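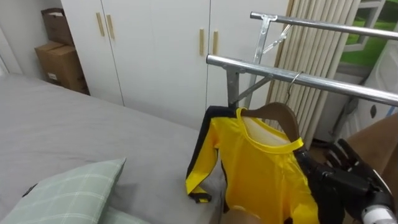

**To:** Urberg Fund, small grants
**From:** Mebrat Tefera, Gerora Clothing Library
**Period covered:** March through August
**Grant purpose:** Garment care, storage and lending of sportswear and everyday clothes

## Summary

The lending side is running and the care side has caught up after a slow spring. We moved the hanging and airing work out of the back hall in April and into the furnished room on the second floor, where there is a bed to lay things out on and space for a drying rack next to it. Most of the grant so far has gone to hangers, rack parts, garment bags and the washing contract with Juvis. One item from the original plan, the heated cabinet, has been dropped. Details are below.

## What was done

**Hanging and drying.** Until this spring we used wire hangers that came with donated clothes. They left points in the shoulders of knit shirts and a few of the glossy sports tops slid off them overnight. We now use curved wooden hangers for anything with a shoulder seam. The yellow long-sleeved shirt with the black cuff is one of the pieces that now airs this way, on a wooden hanger hooked over the lower bar of the metal rack. Long-sleeved tops go on the lower bar so that people can reach the collar and check it without a step stool. The upper bar is kept for pants and for clips.

We bought 21 hangers in the first order. That was too few. A second order was placed in June and came in two boxes, one of them with the wrong hooks, which the supplier took back.

**Laying out.** The bed has a gray sheet on it and serves as the sorting surface. Clothes come up from the wash in bags, get laid flat, and are checked for loose threads, stains at the neck and stretched cuffs. Anything that fails goes into the mending bag. This has worked better than the folding table, which was too narrow for adult sizes and had to be put away every evening.

**Washing.** Juvis picks up twice a month. Turnaround was promised at 2 days and has been closer to four when their own schedule is full. We raised this in July. They have agreed to send a message the day before if a load will be late, and they have done so since. Dark trim next to bright fabric is washed cold and separately. We lost one white and red top to color bleed in March, before this was written into the instructions.

**Lending.** Members can keep an item for 14 days and renew once. Sportswear is the most requested group, mainly for school teams and for the Huaranga walking club, whose members borrow layers for the colder months. Returns are good. Late items usually come back after one phone call.

## Spending

The total for supplies in this period is $1000, which is the full amount budgeted for that line. It covers hangers, replacement brackets for the rack, garment bags, labels and clips. The washing contract is paid from a separate line and is under budget so far. Receipts are in the folder already shared with your office, apart from the June hanger order, where we are waiting for a corrected invoice.

## Changes from the plan

The heated drying cabinet was in our application. After getting a quote for the wiring we decided against it. Air drying on the rack is slower but costs nothing to run, and the room has good airflow when the door is left open. We would like to move the cabinet money to a second rack and to shelving for folded items. A short request is attached for your approval. No money from that line has been spent.

We also said we would photograph every garment for the catalog. This is behind. Tops and jackets are mostly done, pants and children's sizes have not been started. The catalog can be used without pictures, but members ask for them, and it would cut down on people taking three sizes home to try.

## Problems still open

- The rack is full on return days, and damp clothes sometimes have to wait in bags longer than they should.
- Size labels come off some of the stretch fabrics. We are testing sewn tape in place of the iron-on kind.
- The mending bag fills faster than it empties. One more sewing evening a month would fix it.

## Next period

Set up the second rack if the change is approved. Finish the catalog photos for pants. Write the care steps on one sheet and post it by the bed, so that new helpers don't need to be walked through it each time. Renew or replace the Juvis contract before it runs out.

Please send questions on the budget change to me directly.

Mebrat Tefera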